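Flasico opens its remote teaching kitchen to outside teams this September

Hello from all of us at Flasico! I've been itching to write this one for months. From September, teams outside our own building can book time in Wudik, our simulated kitchen where a person teaches a two-armed robot household jobs by driving it from a desk.

If you've followed us for a while you'll know Wudik began as a training room for our own operators. You sit down, take a controller in each hand, and the robot's two arms in the simulation go where your hands go. Every move is saved as a demonstration, and a batch of those is what the robot learns from. The kitchen has cabinets, worktops, pictures on the wall, and we can shuffle it all about between runs (I have been known to do this out of pure mischief).

What I like best is how quickly people get the hang of it. Our newest operators were recording usable demonstrations after 27 minutes in the chair, and one of them had never so much as held a games controller. You do have to slow down, mind. Everybody snatches at the first cabinet door they meet! 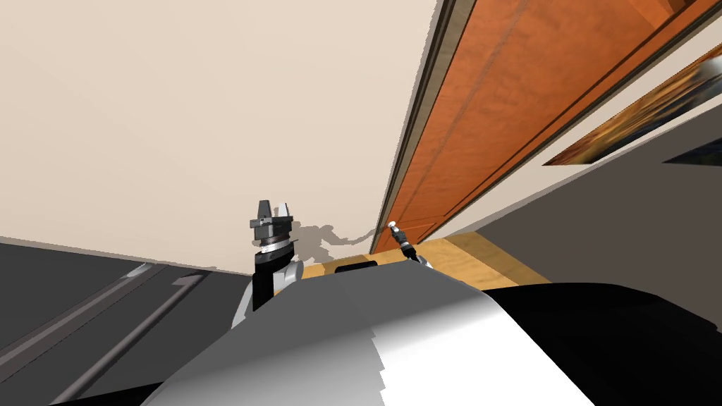 We've also put a lot of work into replay. Once you've finished a run you can watch it back from wherever you fancy, tip the view right over, or get in close behind the torso and check what the arms were up to. I spent a whole afternoon on one reach towards a worktop and found my left wrist had been turning far too early. I'd never have spotted it from my usual seat.

The opening package, which we're calling Moulin, gives each team 60 hours of driving time, a library of 12 kitchen tasks and seats for 3 operators working side by side. You keep every demonstration you record. Teams who would like to teach by hand can do that too: our friends at Brandateo have built a pair of small tabletop arms you simply take hold of and move, and the robot in the simulation copies them joint for joint. I find those a bit easier for fiddly jobs, though my colleagues argue with me over this most lunchtimes.

Bookings for Moulin open at 9 in the morning on the first day of September through the Flasico website. Journalists are very welcome to come and have a go beforehand, so drop the press desk a line and we'll find you a chair and a decent cup of tea.

Ends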